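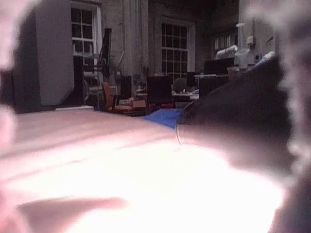 Strong light across a pale surface, large room with plaster walls behind.

Spot Cleaning a White Quilted Pad

Updated 7/28/25

This page covers small marks on white quilted pads and covers: mattress toppers, bench pads, crib pads and the padded covers used on work tables. It assumes a woven cotton face, polyester fill and lockstitched seams. Wool fill, latex and foam cores are covered on a separate page. The method was worked out on the Vallholm 12 and the Piteo, both with a 100 percent cotton face, and applies to any pad built the same way. If the care label says something different, follow the label.

What you need

Two white cotton cloths, washed at least once
A soft toothbrush
Liquid laundry detergent, no dye and no softener
3% hydrogen peroxide, fresh bottle
A bowl of cool water
A dry bath towel
A lamp that can be set low to one side
A few safety pins

Colored cloths are not suitable. Blue and red dyes transfer to damp cotton under pressure, and a dye transfer is harder to remove than most of the marks you will be treating. Clear colored fabric and paper off the work area before you wet anything.

Inspecting the pad

Lay the pad flat, face up, and let it relax. Overhead light flattens the quilting and washes out pale stains. Set the lamp at pad height and work from one end to the other with the light raking across the seams. Ridges show bright and grooves show dark, and a faint yellow mark will usually appear on the side of a ridge. Then move the lamp to the adjacent edge and go over the pad again. Marks that were lost in glare on the first pass tend to show on the second.

Put a safety pin beside each mark, through the face fabric only. Do not circle marks with a pen, including the kind sold as water soluble. Heat can set the ink.

Next, check whether the mark is on the surface or in it. Press a piece of clear tape over it and lift. Lint, thread ends and crumbs come away with the tape. If the mark lifts, you are finished with that one. If it stays, treat it as a stain.

Identifying the mark

Small red or reddish marks have a few common sources:

Blood: dries toward brown, stiff to the touch.
Ink or marker: sharp edge, stays bright.
Thread or fiber: lifts with tape or tweezers.
Food: often has a raised residue or a greasy ring.
Rust: orange at the rim, usually next to a pin, zipper or spring.

If you cannot tell, treat it as blood. Cool water does no harm to the others, while hot water will set blood permanently.

Removing the mark

Step 1. Slide the folded bath towel under the pad, directly below the mark. On a thick pad, pinch the face fabric up between two seams and work on the pinch so the fill stays dry.

Step 2. Dampen a cloth with cool water and blot. Turn to a clean part of the cloth after each press. Stop when no more color transfers.

Step 3. Mix one teaspoon of detergent into a cup of cool water. Apply with the cloth and leave it for 6 minutes.

Step 4. Brush along the groove with the toothbrush, parallel to the stitching. Brushing across the seams frays the thread and raises a nap on the ridges that will be visible after drying.

Step 5. Blot with plain water until the fabric no longer feels slick. Detergent left in the face attracts soil, and the spot will come back gray within a few weeks.

Step 6. If color remains and the pad is pure white, test the peroxide on a corner first. Then put a few drops on the mark, wait, and blot. Repeat once at most. Skip this step on cream or natural cotton, which will bleach.

Rust does not respond to any of this. Use a rust remover rated for washable fabric, such as Rallov Fabric, and rinse according to its instructions.

Marks on a seam

A mark that crosses a stitch line takes longer to clear. The needle holes carry liquid down into the fill, and the stain wicks back up as the pad dries. Use half the liquid, blot more often, and put a dry folded cloth over the seam with a weight on top while it dries. The cloth draws up what is left. Replace it once it feels damp.
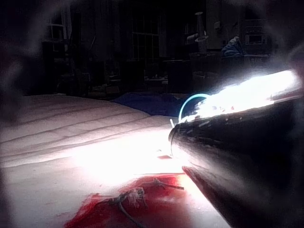

One reader wrote in to say that the weighted cloth left a flat patch in the quilting on a Piteo pad, and that the patch was still there two washes later. The reader had used a cast iron pan and left it overnight. A lighter weight for a shorter time, in the reader's experience, drew up the stain just as well: a hardcover book, removed after an hour, with the fill then teased up by hand from the back.

We have changed our own practice to match. Use a book with a clean towel under it.

Drying

Air dry with the pad supported on both faces if possible, over a rack or two chair backs. Keep it out of direct sun until the spot is fully dry. A fan aimed along the grooves is faster than one aimed straight down. Press the spot with a dry tissue before putting the pad back in use. If the tissue picks up moisture, wait longer.

Machine washing

Full washing is a last resort for a single mark. If several marks remain, use a front loader, gentle cycle, water no hotter than 107°F, and an extra rinse. Pads wider than a double bed need a commercial machine. Tumble on low and take the pad out every 20 minutes to shake the fill back into the corners.

Parts

Replacement covers for the Vallholm 12 are stocked by Turcotte. The older version, sold until last April, has a shorter zipper and takes a different cover. Check the tag at the foot end before ordering.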